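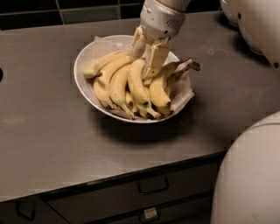 집에서 중고 그릇 포장해 보내기: 작업대와 보관 요령

온라인으로 중고 그릇과 소형 주방용품을 팔다 보면 사진 찍고 글 올리는 시간보다 닦고 싸는 시간이 더 걸린다. 아래 내용은 플레닉스 판매자 모임에서 오간 방법 가운데 집에서 바로 쓸 만한 것을 추린 것이다.

2018-02-13 수정

가격 스티커 떼기
드라이어를 약한 바람으로 틀어 스티커 가장자리부터 데운다. 모서리가 들리면 손톱 대신 플라스틱 카드로 밀어낸다. 끈끈이가 남으면 식용유를 키친타월에 묻혀 올려 두었다가 주방세제로 씻는다. 금테나 전사 무늬가 있는 접시는 무늬 위를 문지르지 말 것. 종이 상자에 붙은 스티커는 기름이 배면 얼룩이 지므로 드라이어만 쓴다.

찻물 얼룩
베이킹소다를 물에 개어 되직하게 만든 다음 부드러운 스펀지로 문지른다. 철수세미는 유약에 흠집을 낸다. 실금 안으로 스며든 색은 잘 빠지지 않는다. 그런 물건은 손대지 말고 상품 설명에 적는 편이 반품이 적다.

이 빠진 곳 확인
테두리를 손끝으로 한 바퀴 천천히 돌려 만져 본다. 눈으로는 놓치는 흠이 손에는 걸린다. 유리잔은 날카로울 수 있으니 얇은 면장갑을 낀다. 확인한 것과 안 한 것은 반드시 다른 선반에 둔다.

접시 싸기
접시는 한 장씩 따로 싼다. 신문지는 잉크가 묻어나니 무지 포장지를 쓰고, 그 위에 에어캡을 두른다. 상자에는 눕히지 말고 세워서 넣는다. 바닥과 윗면에 구긴 종이를 3센티미터 두께로 채우고, 뚜껑을 닫은 뒤 가볍게 흔들어 본다. 소리가 나면 다시 연다. 컵은 손잡이 안쪽부터 종이를 채운다.

상자 모아 두기
받은 택배 상자는 펼쳐서 크기별로 세워 둔다. 우리 집에서는 한 변이 40센티미터가 넘는 것은 베란다, 나머지는 작업대 밑이다. 눅눅한 상자는 아까워도 버린다. 묵은 송장은 떼고, 떼어지지 않으면 흰 종이를 덧붙인다. 바코드가 두 개 보이면 엉뚱한 곳으로 갈 수 있다.

재고 번호 붙이기
마스킹테이프에 번호를 써서 바닥면에 붙이고, 같은 번호를 공책에 적는다. 발렌틴 르페브르 씨는 재고가 400점을 넘기면서 공책을 표 파일로 바꿨다고 한다. 선반 칸에도 번호를 매겨 두면 찾기 쉽다. 나는 411번 냄비를 찾느라 저녁 한나절을 보낸 뒤에야 칸 번호를 붙였다.

저울
주방 저울은 큰 상자를 올리면 숫자가 가려진다. 뒤집은 대접을 먼저 올리고 영점을 맞춘 다음 그 위에 상자를 놓으면 읽힌다. 저울 최대 용량을 넘기지 않는지 먼저 본다.

테이프 끝은 안쪽으로 조금 접어 둘 것.

댓글
아르멜 질베르: 금테 접시에 식용유는 괜찮나요?
답글: 스티커 자리에만 조금 묻히세요. 테두리에 닿으면 바로 닦습니다.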